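I got to Jinden twenty minutes early, which for me is unheard of, and spent the time reading the chalkboard out the front and getting hungrier. It's a skinny little shop halfway down the main street of Ratthorpe, between the chemist and a place that does school uniforms, and if the door's open you can smell the curry leaves from the bakery carpark. I'd come to talk to Tania Weerakoon about pickles. I left with four jars, a loaf of bread and a very firm opinion about limes.

Tania has been making pickles and chutneys for sale for 6 years. Before that she made them for anyone who stood still long enough, and before that she was doing payroll for a freight company, "which I was good at, and which I do not miss for one single minute."

She put me on a stool at the end of the bench and handed me a cracker with something dark and sticky on it before I'd got my notebook out.

"Eat that first," she said. "Then ask me things."

It was her eggplant moju, and I could happily have stopped the interview there and just kept eating crackers. It's sweet for about a second, then sour, then the mustard turns up and clears your sinuses. I asked how she gets the eggplant to stay in proper pieces, because every time I've tried it at home I've ended up with a kind of brown jam.

"You're frying it too low," she said straight away. "Everyone does, they get scared of the oil. Salt it, squeeze it, squeeze it again, then fry it hot until you think you've gone too far. It should rattle a bit when you tip it in the bowl. Then the vinegar goes in and softens it back."

I said I'd been told not to bother with the salting any more.

"Who told you that?"

I said it was a magazine.

"Well," said Tania, and gave me another cracker.

The recipe is more or less her grandmother's. The family name on that side is Jayasinghe, and that's what's written on the label of the moju and the lime pickle, the two jars she's never been game to change. The others she plays around with. There's a pineapple and black pepper chutney that I'd put on absolutely anything, a green tomato one that only appears when the neighbours' gardens go mad, and a beetroot relish she made because customers kept asking for a beetroot relish.

"It's fine," she said of the beetroot. "It's a nice relish. It sells the most, which drives me up the wall. I put two days into the lime and people walk past it to get to the beetroot for their burgers."

So let's talk about the lime! I'd always thought of lime pickle as a thing you dared your cousins to eat. Tania's is nothing like the ones I grew up with. She quarters the limes without cutting right through, packs them with salt, and leaves them until the skins go soft and the colour of old leather. When I visited she had 2 crocks on the go under the bench, each with a plate on top and a tin of chickpeas on top of the plate.

"People want to hurry it," she said. "They ring me up and say, it's been a fortnight and it's still bitter. Yes! Put the lid back on! Go and do something else. Mine that I'm selling now, I started in July."

She won't use anything but the little thin-skinned limes if she can help it, and she buys them from Parveen Akanda, who grows citrus out at Dutstead. Parveen happened to be dropping off a delivery while I was there and got roped in, still holding a box.

"She sends them back," Parveen told me. "I have other customers, restaurants even, and they take what's in the box. Tania goes through and gives me back the ones she doesn't like the look of."

"They had thick skins," said Tania.

"They were limes."

"They had thick skins, Parveen."

The two of them met at the Dutstead market, where their stalls were across the aisle from each other, and Parveen says she only started growing the small limes because she was sick of hearing about them. It took a few seasons before the trees gave enough to bother with. She now picks them in two goes, the greener ones for people who want juice and the yellower ones for the crocks. I'd no idea you wanted them yellow for pickling. Apparently that's the whole trick, or one of them, and I've been buying the wrong limes my entire adult life.

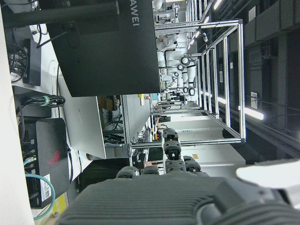

**Dark robot hand, desk and aluminium frame**

I asked Parveen what she does with the jars Tania pays her partly in (that's the arrangement, and neither of them would tell me the rate). She said she stirs the lime pickle through plain yoghurt and eats it with roast potatoes, and that her kids have it in cheese toasties.

"With tasty cheese," she added. "Nothing fancy. The fancy cheese fights with it."

I've since tested this at home and can report she's dead right. Cheap cheddar, white bread, a scrape of pickle on the inside and butter on the outside. I had it for lunch three days running and then made myself eat a salad.

Parveen had to get going, so it was back to Tania, who had started slicing shallots while we talked and didn't look down once. I wanted to know about the money side of things, since a jar of the lime is dearer than what you'd pay at the supermarket and I figured some readers would ask.

"They should ask," she said. "It's fair enough. But I filled 2851 jars last year and I washed every one of them, and I don't have a machine that puts the lids on. I looked at one once. It was a beautiful machine. It cost more than my car."

She works in batches of 720 grams of mustard seed, for no reason except that it's what her big stone grinder holds before it starts throwing seeds at the wall. Everything else in the recipe has been scaled up or down to suit. I love this. I've got a whole family fruitcake recipe built around the size of a tin that rusted through in the nineties, so I felt very seen.

What about the year we've all just had? She blew out her cheeks.

"The markets stopped, and I thought, right, that's me finished. I had shelves of it. And then people were home cooking rice every night and getting bored with it, and they started ringing the shop. I was driving around dropping chutney in letterboxes. There was one man who had a jar a week, the hot one. I never met him. I used to leave it on his meter box."

She's back to the markets now, though only every second one, and she's kept the deliveries going on Thursdays for the locals. She's also teaching a class out the back of the shop, which fills up quickly and which she describes as "mostly telling people to use more salt."

I asked for something a nervous beginner could make this weekend, without a crock or any patience, and she gave me her quick cucumber pickle off the top of her head. Slice a couple of cucumbers, salt them, leave them in a colander while you get everything else ready. Warm some white vinegar with a good spoonful of sugar, a slit green chilli and a bit of crushed mustard seed. Squeeze the cucumber out, pour the vinegar over, shove it in the fridge. It's ready by dinner and it's for eating that week.

"And taste it!" she said. "People follow the recipe and they don't taste it. My chillies aren't your chillies. Put your finger in it."

"What if it's too hot?"

"Then you've learned something about your chillies."

Before I left I asked which jar she'd take home if she could only have one, expecting her to say the lime. She had a think, wiped her hands, and looked over at the shelf.

"Don't print this," she said, and then, after a bit, "No, go on, print it. The pineapple. On a ham sandwich. My grandmother would never forgive me."

I bought the pineapple, the moju and two of the lime. One of the limes was supposed to be a present for my sister, and I'm sorry, Jen, I'll get you another one when I'm next up that way.

*Jinden is on the main street in Ratthorpe and is closed Sundays and Mondays. The lime and the moju are on the shelf all year, and the green tomato comes and goes, so ring ahead if that's the one you're after.*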